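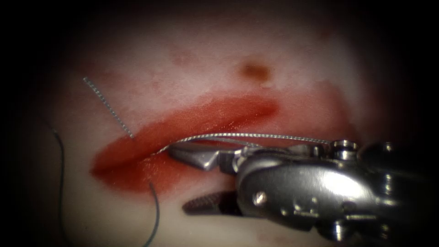
Buying a Suturing Bench: Frequently Asked Questions

Answers for teaching labs and research groups planning a purchase from Joretti. Last revised 16 Mar 2018.

What is included in the base price?

One Skendden arm, the controller, a mounting plate, one needle driver and the operator software. A second arm is quoted separately. Practice pads, suture and the table are not included.

Do I need one arm or two?

One arm can hold tension and drive a needle through a pad that is pinned down. Knot tying and needle handoff need two. If the second arm may be added later, order the wide mounting plate at the start. The narrow plate cannot be extended.

Are cameras part of the package?

The fixed workspace camera is. Wrist cameras are an option, one per arm. They sit close to the gripper bracket and see the table from a short distance, so light matters more than resolution. A strong lamp on a pale surface will wash out whatever lies beside the fingers. Budget for a lamp with a dimmer.
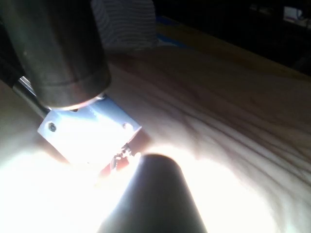

What kind of table is required?

Any rigid table that does not move when leaned on. Wood is acceptable. Folding tables are not. Leave 15 inches clear behind each arm base for cables.

How should we budget for instruments?

Treat the needle driver as a wear part. Its jaws, pulleys and drive cables are replaced together, as one wrist unit. Labs running the bench daily should plan on 4 wrist units per arm per year. Cable wear shows first near the thick end of the wrist, so include that area in the weekly check.

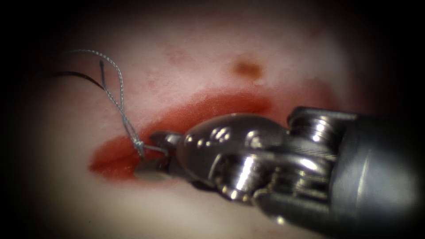
Instrument wrist and braided suture at the wound.

Can we use our own suture and pads?

Yes. The software has no list of approved consumables. Braided thread is easier for the cameras to pick up than thin monofilament. For pads, we ship the Jaidee synthetic skin with demonstration units, but a pad from another maker will work if it lies flat in the clamp or over the curved form.

What does a year of consumables cost?

Most first-year buyers set aside about $3000 for pads, needles and thread. Stained pads can still be used for practice, although red coloring spreads with use and makes the edge of the incision harder to find on video. Groups that record every session tend to change pads sooner – allow for this in the estimate. 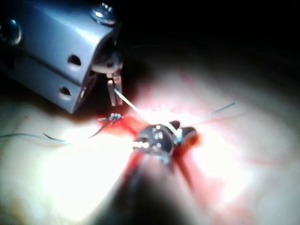
Recording also affects storage. Video from the fixed camera and the wrist cameras is saved as separate files, and none of it is compressed by default. Ask your IT department for a quote on disk space before the purchase order goes out, and put it on the same budget line as the bench.

Is installation included?

Installation and one day of training are included for orders placed through Custuneck, our distributor. Direct orders are charged for travel. Delivery takes 5 weeks from receipt of the purchase order, longer for orders received in January.

Can the bench be used on patients or animals?

No. It is sold for bench work on synthetic material only.

Who do I contact for a quote?

Decha Srithong, equipment sales. Please state the number of arms, the camera option and the plate width.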